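I've been meaning to write about the Furstead public comment rule for a while, and tonight I finally have a free evening and a pot of tea, so settle in. This will run longer than I'd like.

For anyone outside town: our council adopted a policy last spring that lets the chair stop a speaker whose remarks are "disrespectful, disparaging or not constructive." Those are the exact words. I read them three times, because I kept hoping there'd be a definition on the next page. There wasn't one.

I want to be fair to the people who wrote it. Some of those meetings were rough. A man shouted over the clerk for most of the Tevus zoning hearing, and I wouldn't wish that on anyone. But shouting over the clerk was already against the rules. You can enforce a time limit and you can ask a person to sit down when the time is up, and the old policy covered both.

What the new one does is let an elected official decide that your criticism of an elected official has gone far enough. I don't care how kind the chair is (and ours is kind, I've known her for years). I wouldn't trust myself with that power on a bad night.

Since people asked for numbers: I went through the minutes the town has posted. 446 residents signed up to speak under the new policy and 73 were stopped before their time ran out. I looked for one who was cut off while praising the council. Still looking.

My favorite, if that's the word, was a woman who got as far as "I think the Csonka contract was a mistake and you should have known it" and was told to keep things positive. She had two minutes left. I'd have liked to hear them.

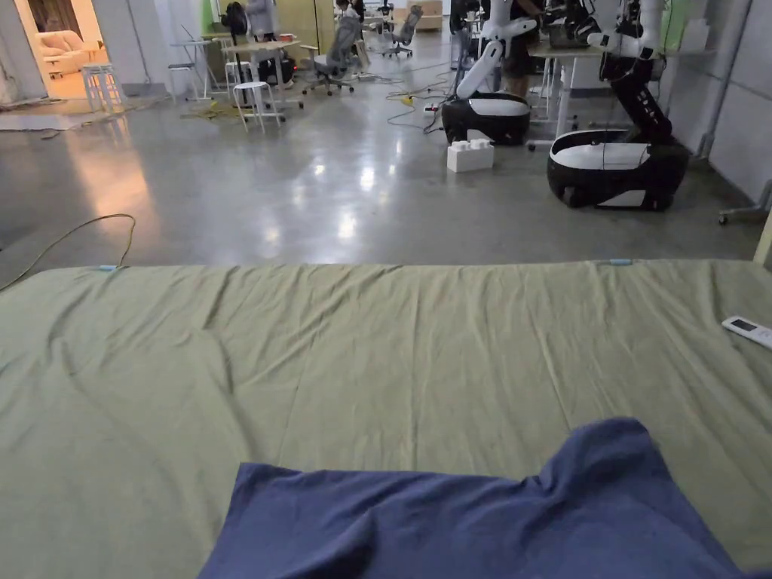 Olive sheet, navy towel, remote within reach.

Okay, back to it. A couple of you wrote to say that the First Amendment doesn't give anyone the right to be rude at a meeting. I understand the feeling, I was raised that way too. But a public comment period is a place the government opened up for us to talk, and once it's open, the people running it can't pick which opinions get through. They can say "stick to the agenda." They can say "three minutes each." They can't say "only if you're nice about us."

And rude is such a slippery thing! My grandmother thought it was rude to ask what a house cost. Half of what a council does is decide what things cost.

The Himia Neighbors petition asks for two small changes: strike that sentence, and put in writing that a speaker may criticize any official by name. It had 2,130 signatures when I checked before supper, and 431 of those came in after the last meeting - which tells you how the last meeting went.

If you live in town, please read the policy yourself before signing anything, including ours. It's four pages and the part that matters is on page two. The clerk's office will print you a copy if you ask.

The council takes it up again later in November. I'm signed up to speak, and I've been practicing on the dog. I plan to say "disparaging" at least twice.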